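Visit report: Vuleck open day, Saturday, February 6, 2021

Purpose of the visit was to decide whether a two-arm tabletop cell belongs in next year's equipment request, and under which heading. We have a quote from Clison for a comparable setup and wanted to see one running before replying.

Vuleck keeps its cells in a single bay on the ground floor. Floor space per cell is modest. The operator's desk and the cabinet take up more room than the table does, and our own sketch had left both out. Power is ordinary wall supply, one circuit per cell. Compressed air is not needed for this type.

Tableware handling was the task on show. Table and wall are both white, and a dark arm is easy to follow against them. Cable routing deserves a line in the specification. Slack has to be left at the wrist, and it hangs where it can catch.
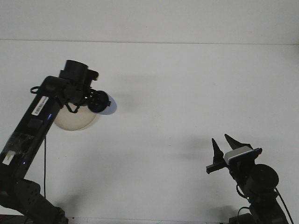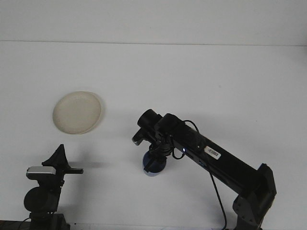
Doesn't the second arm double the spares budget, Murthy asked during the walk back to the entrance, and the answer from the host was that it does not, provided both arms are the same model. Vuleck holds one set of finger tips and one spare wrist cable per pair. Fingers wear first. They are charged to consumables at 700 a year per cell, and the figure has held for 2 years.

Other items for the request:

Delivery is quoted at 14 weeks from order. An order placed after March would miss the summer shutdown.

Calibration is a separate charge of 1025 per visit. Clison's quote does not mention it. To be asked in writing.

Labels: put asset stickers where they can be read with the arm extended. Ours are usually on the base plate, and the base is hard to reach once clamped.

Training is one day on site. A second day can be bought but the host did not think it worth the money.

Kollia also offers a lease with service included. We did not get terms at the open day and have requested them. Until they arrive the purchase line stays in the draft at Clison's price, with calibration added underneath.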